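We use cookies to remember your settings and see which articles people read. Accept | Manage choices

The arm is the cheap bit

Every October I sit down with the equipment budget, and every October somebody sends me a quote for a robot with one big friendly number at the bottom. I've come to distrust that number. It's the price of the thing in the crate, and the crate is where your spending starts!

Take our last round. We had Movow and Brandis both pitching for the same two-arm bench setup, and the gap between them was 3000 pounds, so of course the meeting wanted the cheaper one. Fine. But then I went through what each left out (grippers, mounts, spare cables, a day of training) and my list ran to 152 lines. I'm not proud of that spreadsheet, but I'd make it again.

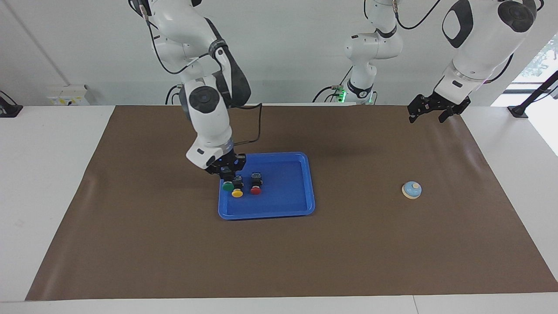 My other grumble is that we plan for the grand job and forget the dull ones. People want to write "flexible automation" on the form and leave it there. I'd much rather see a line that says which small task gets done first, what it needs on the table, and who's paid to set it up each morning. Buttons, trays, paper, tape – it's pocket money, but if it isn't in the plan you'll be begging for it by spring.

And please, budget for people's time! I started in purchasing in 1997, and the forms still have a box for freight and no box for the 2 weeks someone spends learning the software. Emamar at least puts those hours in its quotes. It makes them look dear next to everyone else, and I think they lose work over it, which is daft.

So I'd buy one setup, keep a third of the money back, and ask again next October.

Vũ

Contact us | © Bench & Budget | Back to top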